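Speaker notes – "Announcing the new boss without scaring the staff"
Friday, after lunch, main room. 30 minutes including questions. Keep water within reach.

OPENING
Don't thank the organizers for longer than it takes to say it.
Ask for hands: who has had to write a press release saying their company is "pleased to announce" something? Then: who was pleased? Wait for the laugh. If it doesn't come, go straight to Bemex.

THE BEMEX CASE
Bemex makes frozen dumplings and sauces. 340 employees, 2 sites, one canteen that everybody complains about and nobody skips. It was bought by Plellach, a holding company that also owns a bakery group and, for reasons lost to time, a parking garage.
The new chief executive was picked in March. The staff were told in July. In between, the outgoing chief executive kept holding Monday breakfasts and talking about next year.
Pause here. Let the managers in the room look at their shoes.

What the release said: a seasoned leader with a passion for food.
What the sauce line wanted to know: do we still get the Christmas shift bonus, and is the Dönmez site closing?
Neither question was answered until page 5 of an attachment. (The bonus stayed. So did the site.)

WHO HEARS IT FIRST
The order at Bemex was: bank, trade press, customers, staff. One forklift driver learned about it from a buyer at a supermarket chain, who wanted to know what the new man was like. He said he'd let him know.
Suggest the reverse order. Someone will object that staff leak. Yes, they do. Give them an hour's head start and they'll leak the right version.

WRITING THE THING
Read the first Bemex draft aloud, slowly. It has one sentence of 71 words. Breathe where there's a comma, and there are few.
Points to make:
Put the start date in the first paragraph.
Say what happens to the old boss. "Pursuing other opportunities" is read by everyone as "was pushed", including when he really is going sailing.
Previous jobs: name the last one and stop. Nobody on the night shift needs the full career since business school.
The quote. If the new boss would never say "synergies" at dinner, take it out. If the new boss would say it at dinner, take it out anyway.

THE FIRST WEEK
Sendik did this better – smaller firm, packaging, same owner. The new managing director spent her first day on the loading dock and sent no email at all until Thursday. People were suspicious, then mildly disappointed there was nothing to complain about.
Skip the Sendik survey slide if we're running late. The chart is ugly in any case.

QUESTIONS
Likely one: what if the appointment falls through after the announcement? Answer: then you get to write a second release, and it will be shorter and better.
Don't get drawn into the parking garage.

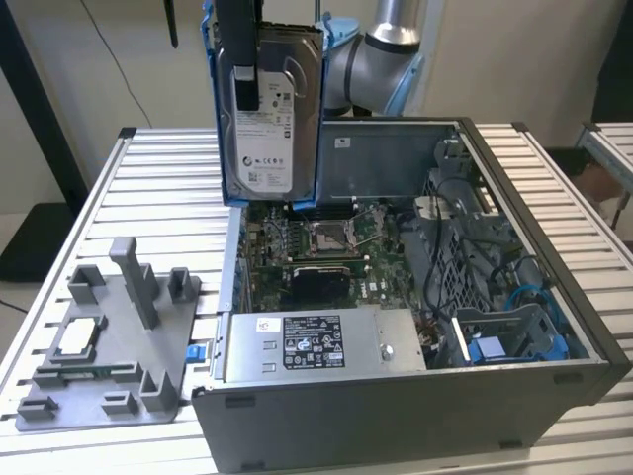
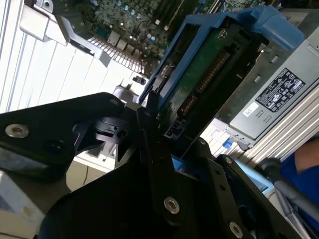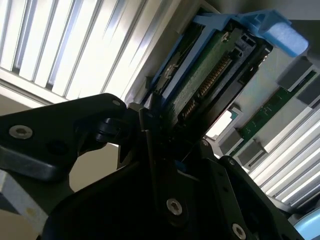
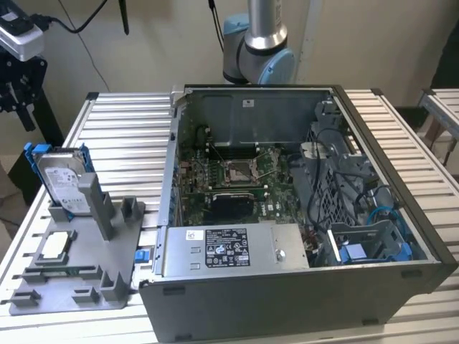
First and last slides: desktop tower on its side, side panel off.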